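Dratano: Getting Through the Lighthouse Without a Guide Open in Another Window

Posted in: Walkthroughs, Old Platformers

I have been asked for this one more than any other, mostly by people who got to the lighthouse in Dratano, fell off it, and wrote to me in a tone. So, a walkthrough of sorts. It covers the whole tower, the bell room, and the optional lantern at the top that a certain kind of player can't leave alone. I am that kind of player.

You need the double jump and the hook before you start. If you have the hook but not the double jump, you took the marsh road, and you have my sympathy. Go back to Jondarthorpe, talk to the ferryman until he starts repeating himself, and take the cellar stairs behind his hut. The double jump is in the second cellar. The first cellar is full of crabs and contains nothing, which was somebody's idea of a joke.

Before you go in

Save at the well. Then turn off screen shake in the options menu, under Comfort, where they hid it. The tower shakes every time the bell rings and the bell rings a lot. Hannelore Bühler, who plays this on a projector for reasons of her own, did the climb once with the shake on and had to go lie down in the hallway.

Set your jump to the shoulder button if your controller allows it. The climb asks you to jump, hook and look down all at once, and with the default layout you will want a third thumb.

Bring coins. There is a vendor on the landing who sells one useful thing (the felt boots, 60 coins) and several insulting ones. Don't buy the map. It is a drawing of a lighthouse.

The lower stairs

Go in by the side door. The front door works too, but it drops you in the water and the swim back is slow and set to accordion music.

From the side door, hug the left wall and walk. Don't run. The stairs have loose treads that fall when you land on them at speed, and the camera swings behind you at precisely the wrong moment. Walking feels silly in a game with a double jump. Do it anyway as far as the first window.

At the window, stop and wait for the gull. When it leaves, jump to the sill, turn around, and hook the iron ring overhead. The ring is painted the same color as the ceiling. Keep the camera low and look for its shadow on the wall.

Swing twice. On the second swing let go at the top of the arc, then double jump late, when you are already starting to fall and regret things. You land on the landing with the vendor. Buy the boots.
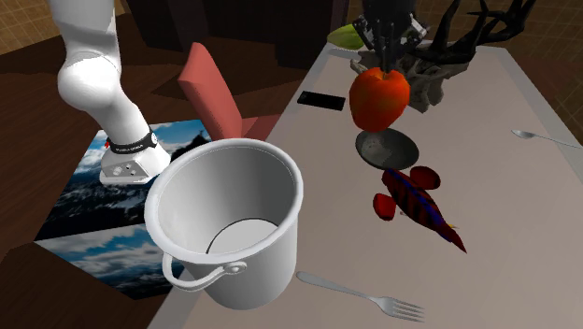 Vol. 4, Issue 11

The bell room

Most of the letters come from this room. You have a round floor, a bell in the middle, and six floor plates that ring it. Ring the bell and everything that was solid turns see-through for a moment, then comes back. If you are standing on something when it goes, you fall to the vendor, who has a line of dialogue for the occasion. He has only the one.

The felt boots let you cross a plate without ringing the bell, provided you are crouched. The game never mentions crouching. The description of the boots says "Soft, and a little sad," and that's your hint.

So:

Crouch before you step off the rug. The rug is safe, the edge of the rug is not.

Go clockwise. Counterclockwise takes you past the draft, and the draft stands you up.

Skip the plate with the crack in it. Boots or no boots, it rings.

When you reach the rope, climb it to the knot and hang there. Let the bell ring once on its own. The wall on the right goes see-through and you can hook the ring behind it before it comes back.

That last step is the one people miss. They see a solid wall, assume it's a solid wall, and spend an evening on the rope. I spent two. Reginald Tillman worked it out by sneezing and pressing hook by accident, and he has been unbearable since November.

If the hook goes through the wall but doesn't catch, you fired too early. Wait for the second half of the bell note, the part that wobbles.

The outside climb

You come out on the balcony in the wind. The wind pushes left for a while, rests, then pushes left again. It never pushes right, whatever the flag is doing. The flag is on its own loop and has nothing to do with the weather – ignore it completely.

Jump only while the wind rests. There are three ledges and then a ladder, and the ladder is fine. I mention this because after everything else, I stood at the bottom of that ladder for a full minute looking for the trick. It's a ladder.

At the top, a keeper called Brudilard gives you the lamp oil and a speech. You can skip the speech by jumping off and climbing the ladder again. It takes longer than the speech.

The lantern, if you must

With the oil in hand the story is happy to let you go home. The lantern room is extra. It gives you up to 100 coins depending on how fast you light it, and it counts toward the completion percentage, which sits at 71 for most people who finish the game and then stop like reasonable adults.

Light the lamps from the far side first. Each lamp swings the beam toward you when it catches, and the beam knocks you back a step. Start with the near ones and it walks you neatly out the door. Start far and it pushes you against the back wall, where you want to be anyway.

The last lamp is behind the lens. Slide in with your back to the glass, camera facing out, and jump straight up with no direction held. If you nudge the stick even slightly you get stuck on the frame and have to reload. Save at the well, I said. Some of you will have skipped that part.

Known problems

On the older version the gull sometimes doesn't leave. Quit to the title and come back in. Don't hit it. Hitting it does nothing to the gull and costs you a heart.

If you arrive at the balcony and there is no wind at all, the game has lost track of the bell. Go back down to the bell room and ring it on purpose. You'll fall to the vendor and hear his line.

The Mahrous patch fixes both of these and adds a fishing rod that I have yet to find a use for. It also moves the iron ring a little to the right, so if you are swinging cleanly and still missing, check which version you have before you write to me.

Next up is the salt mine, once I can get through the cart section with all my hearts. Don't wait up.

Filed under: Dratano, lighthouse, bell room, hook jumps

Last updated July 19, 2026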